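January
by Caradog Howells

LUNCH AT NUSTOW

Ten to four and the table still not laid. Osian on the phone from the ring road, stuck behind a truck, saying start without me, start without me. Start what? I had a cardboard box and a white table and a monitor too heavy to shift. My back, anyway. So the monitor stayed.

Plates first. Mam always said plates first. The pink one up at the top, then the blue bowl down the other end, the green dish between them. Looked like three different houses had been burgled.

"Is there ketchup?" Osian said.

"There's ketchup."

"She won't sit down if there's no ketchup."

She was his daughter and she was four and she had not sat down to a meal with both of us since the summer. Since I moved out to the flat, I mean. Two rooms over the old Vanico office, 22 stairs, a boiler that knocks. I'd carried the box up under one arm with my keys in my teeth. Downstairs was better for the lunch, Osian said. More light. More table.

I put the ketchup on the pink plate. On its side, right across. It wouldn't stand, or I wouldn't let it, I forget which. Banana above that, peeled already, skin out like a star. Nothing to do with a banana like that except look at it.

Then strawberries. One in the blue bowl and one I couldn't decide about. In the bowl, out of the bowl. Out.

"Don't put them both in," said Osian. He couldn't see me. He just knew. "She likes to put one in herself."

"I know that."

I didn't know that.

Rain on the skylight. I sat on the carpet with my back to the wall and tried to think what we used to say to eachother at meals. Pass this. Mind your sleeve. He'd tell the one about the man at Dönmez who ordered 700 forks and got one enormous fork, and I'd laugh in the wrong place, and he'd start it over. I could do the whole thing in his voice. I did it now, to the banana, under my breath. It went down fine.

The orange next. By the loose strawberry, close, so that it had company. Silly. I moved it away and then I moved it back.

Phone again. "Five minutes. She's asleep in the back."

"Don't wake her."

"I'm not going to wake her, Caradog. I'm telling you she's asleep."

"Fine. Good."

"Did you do the cups?"

The cups. Black ones, from the bottom of the box. I'd stood them up and I'd knocked them down with my elbow reaching for the phone, and there one went off toward the carpet, and I thought – leave it. She'll want something to fix. When I was four I'd have given anything to walk into a room with a thing in it that needed me.

Headlights across the ceiling. Then a car door, soft, the way you shut it when somebody small is sleeping. His feet on the step. Hers not. 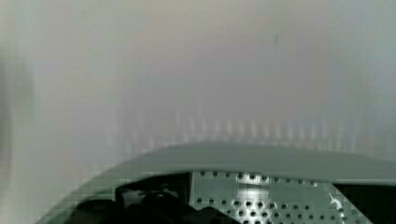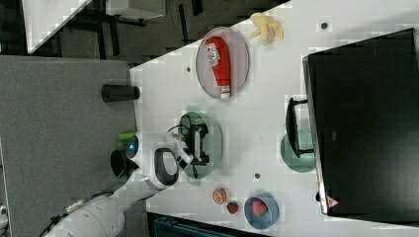
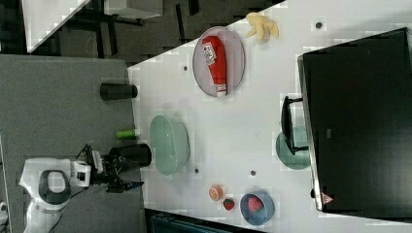
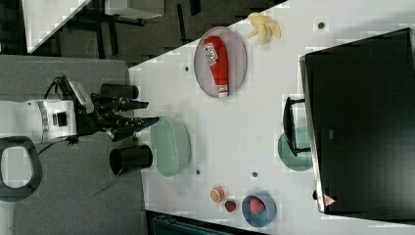 The table, second picture to last: ketchup on its plate, banana beside it.

He came in with her over his shoulder, one shoe on. Looked at the table for a long time.

"Where's my chair?" he said.

I went up for the chairs.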